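Zimimeo Assistive Handling Project
Progress Report to the Beneš Fund
Equipment Planning and Procurement
January 14, 2026

Prepared by Paula Vlad, Project Manager
Technical review by Haoran Ye

1. Purpose of this report

This report covers the equipment portion of the grant. It sets out what has been bought, what remains to be bought, and the changes we ask the Fund to approve before the next payment is released. Research results are reported separately and are mentioned only where they affect a purchase.

2. Status of the main equipment line

The first arm station is installed and in daily use for tabletop handling of food and kitchen items. The arm, the two-finger gripper and the wrist camera were bought as a single order through Zalline, and the final invoice has been paid. The supplier's acceptance checks were signed off by Haoran Ye, and the signed forms are filed with the purchase records.

The second station has not been ordered. The original plan called for both stations to be bought together. We held back the second order so that its specification could draw on working experience with the first. The money set aside for it has not been used for any other purpose.

Delivery for the second arm is quoted at 5 weeks from receipt of order. The quotation also includes one day of on-site setup, which we did not have for the first station and which we intend to accept.

3. Findings that affect purchasing

Work to date has concentrated on single items placed on ordinary tableware. Round fruit has been used heavily because it rolls when it is touched off center and because sizes vary within the same bag. The flat finger pads supplied with the gripper are suitable for boxes and for the edges of trays. On round items they give a narrow area of contact, and the operators have asked for a softer pad with some curve to it.
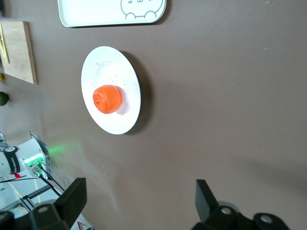
Figure 1. Wrist camera view with the gripper open and an orange citrus fruit on a white plate.

Three purchasing points follow from this work.

Finger pads. We propose to buy 3 sets of molded soft pads, to be shared between the two stations. The pads wear and should be treated as a consumable. They were not listed in the original budget.

Camera mounting. The wrist camera sees both fingers and a useful area of table beyond them, but objects near the border of its view are only partly visible. A fixed overhead camera at each station would let the operators check the full layout before a run begins. A suitable bracket can be made in our own workshop, so the cost is limited to the cameras and cabling.

Test items. Tableware, trays, cutting boards and fresh produce are bought locally in small amounts. Receipts are kept, but the spending has been charged to general supplies. We ask that it be moved to a line of its own so that it can be tracked properly.

4. Budget position

Of the total equipment budget, 70 percent has been spent or committed. The committed figure includes the service agreement for the first arm, which runs through the end of the grant. The uncommitted balance covers the second station at the quoted price.

The soft pads and the overhead cameras together require an additional $600. We do not ask for new money. We propose to take this sum from the travel line, which is underspent following the cancellation of one partner visit. Under the grant terms, a transfer between lines requires written approval from the Fund.

The test item line would be created by moving existing supply funds and would not change the total.

5. Supplier matters

Two suppliers were asked to quote for the second station. Zalline quoted for an arm identical to the first. Fimby quoted a lower price for a different model with a comparable reach. After review we recommend the matching arm. Spare fingers, cables and mounting plates can then be held as one stock, and the operators will not need a second round of training. The price difference would be largely used up by separate spares for the Fimby unit.

Both quotations and the scoring sheet are attached as Annex A.

6. Risks

The Zalline quotation has an expiration date, and a late decision may mean a higher price. The room selected for the second station also needs one additional power circuit. Facilities has inspected the room and accepted the request, but no installation date has been confirmed.

7. Decisions requested

The Fund is asked to approve the order for the second station from Zalline, the transfer of $600 from travel to equipment, and the creation of a separate line for test items.

Questions on the budget should be sent to Paula Vlad. Questions on the technical specification should be sent to Haoran Ye.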